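Skip to main content
Careers / Open positions / Member Services
Intake Coordinator, Legal Defense Membership Program
Plorness Member Protection, Dritville office
Full time, non-exempt. Reports to the Intake Supervisor.

Summary

Plorness administers a prepaid legal services plan for individuals who lawfully own or carry firearms or other defensive tools. Members pay a monthly fee and receive access to a telephone line and, where the plan terms are met, representation by an independent attorney. The Intake Coordinator takes the first call, opens the file and routes it. The position does not give legal advice.

We are filling 2 positions on the evening rotation. Training starts in August.

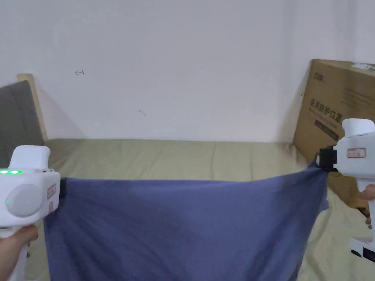 Cloth held between two white grippers.

Duties

Answer inbound calls on the member line, including calls placed shortly after an incident.
Confirm membership status, plan tier and state of residence before opening a file.
Record the time of the call, the caller's location and the name of any agency involved. Do not record the caller's account of the incident. That account goes to the attorney only.
Transfer emergency calls to the on-call attorney through Nurow, our case routing system. If the first attorney does not accept the transfer, follow the escalation order shown in the file.
Process non-emergency requests, such as questions on transport between states, signage, permit renewal and changes to a member's household coverage.
Send plan documents and written notices of coverage decisions. Decisions are made by the Coverage Review group and are not changed at intake.
Complete file notes before the end of the shift. Open notes are not carried to the next coordinator.

Call volume varies by season. A coordinator handles more than 200 calls in a typical month, most of them non-emergency.

Required qualifications

High school diploma or equivalent.
Two years in a call center, law office, insurance claims unit, dispatch center or similar setting.
Typing speed of at least 50 words per minute, tested at interview.
Ability to read plan language and apply it as written.
Ability to pass a background check. A prior record is reviewed case by case and is not an automatic bar.
Must be at least 21 years of age.

Preferred qualifications

Paralegal certificate or coursework.
Spoken and written Spanish.
Prior work with attorney-client privilege or other confidentiality rules.
Familiarity with the difference between a prepaid legal plan and an insurance policy. Coordinators explain this to callers daily, and the wording used is regulated in several states.

Firearm ownership is not required for this position and is not considered in hiring. Employees may not hold a plan membership while assigned to intake. Existing members who are hired will have their plan suspended and any prepaid fees returned.

Schedule and location

Evening shift, 3:00 p.m. to 11:30 p.m., with a 30-minute unpaid meal break. Weekend shifts rotate. All work is done on site in Dritville during training and for the 14 weeks that follow. Remote shifts may be approved after that period if the coordinator has a private room with a door and a wired connection.
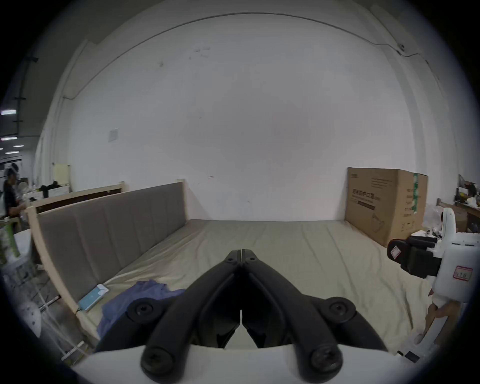 Black gripper fingers and, to the right, a second gripper with a white housing.

Pay and benefits

Hourly pay is set by experience and stated in the written offer. A shift differential applies to hours worked after 6:00 p.m. Benefits include medical, dental and vision coverage, a retirement plan with employer match, paid leave accrued from the first pay period, and tuition assistance for an approved paralegal program.

How to apply

Submit a resume and a one-page cover letter through the applicant portal. State in the letter whether you are able to work the evening rotation. Do not include details of any legal matter in which you are or were a party.

Screening for this opening is handled by Christodoulou Staffing. Applicants who pass screening are scheduled for a typing test, a recorded mock call and an interview with the Intake Supervisor. The mock call is scored on accuracy of the file and on whether the script was followed. Recordings are deleted when the position is filled.

Plorness is an equal opportunity employer. Applicants who need an accommodation for any step may request one through the portal.

Back to all openings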